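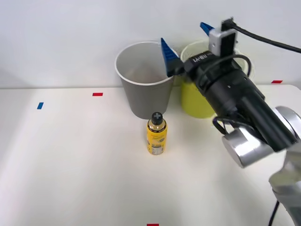

Budget for the fingers first

Igor Żak planned the Pluvham packing bench on paper before he priced an arm. Paper cups and small bottles need different grips, so he put spare finger pads on the list – 275 for a set – and 500 for cabling and mounts. Training took two days.

"We left three months between the quote and the order," he says. Edmund Wysocka at Nowicki, the supplier, advises asking for a trial with your own items before signing.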